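Five minutes with: Ilona Dobos on plates, walls and not owning cupboards

Interview by Osvaldo Tedesco

Ilona Dobos talks fast and washes up faster. She runs the tableware side of Prurar, a small supper club, and she styles its tables too. Plates are her thing. Has been since March, when she gave up on plain white.

"I was bored," she says. "Plain white, every night, I couldn't look at it anymore. So I got the ones with the dark rim and the lettering. People read them. They turn the plate around to read it, while the food gets cold."

First question had to be the wallpaper. Birds, everywhere. She laughs.

"Bullfinches. Ha-rang Byun picked it, I wanted stripes. I lost. Now I'd fight anyone who tried to take it down." The red breasts, she says, are the only strong color she wants near the table. Everything else pale or dark.
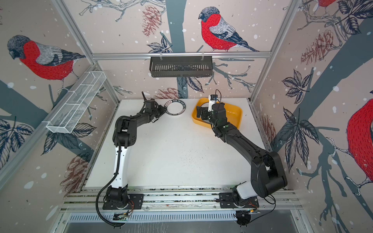
Bullfinches and pinecones on three sides, wire baskets up off the white tabletop.

The baskets are her other hobby horse. No cupboards at Prurar, she won't have them. "A cupboard is where things go to be forgotten. Hang it up. If it's on the wall you use it." Black wire, white wire, she doesn't care if they match. Ha-rang does care. They have had this argument.

So what does she look for in a plate?

"The rim. Always the rim first." A wide band frames the food, she says, so you can be a bit lazy in the middle. And writing should follow the curve – straight lettering on a round plate makes her itch. 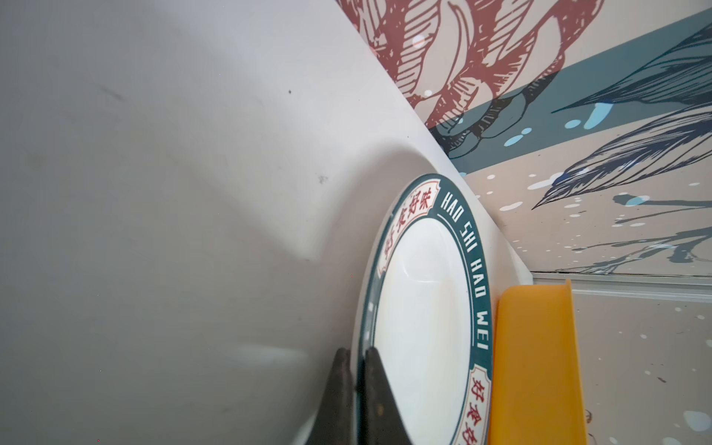
She is less romantic about stacking. Six to a pile, no more, and never two sizes mixed with the big one on top. She learned that at Meinecke, her first kitchen job, under Roswitha Strobel. "Roswitha would just stand there and look at the pile. Didn't say a word. You fixed it."

Does she still hear that silence? "Every day." 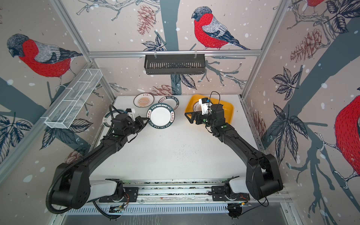 Mixing patterns is where Ilona gets going. She doesn't beleive in full sets, says a full set looks like a wedding list. Her rule is one thing in common and the rest can wander. With these it's the dark rim – one has a beige and brown sunburst in the middle, another has HAO SHI HAO WEI printed around the edge in white, and they sit together fine. "Same family, different cousins," she says. The yellow tray is for carrying and sorting, and it stays on the table when she's laying out. She likes a tray you can find.

Any regrets? One. A set of bowls from Flestier, bought in a hurry, too deep for anything except soup. She doesn't serve soup.

"Carola Kröger took them off me in the end. She eats cereal out of them I think." 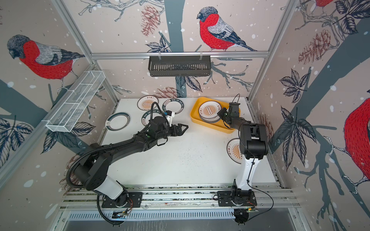 We're nearly out of time, she has a table to lay. Last one: what should someone buy if they only have money for a little?

"Two good plates. Not eight ok ones, two. Eat off them every day, don't save them for visitors." Then a tray, any color, as long as its loud. Then something to hang on the wall.

And stripes? "Ask me when Ha-rang's out of the room."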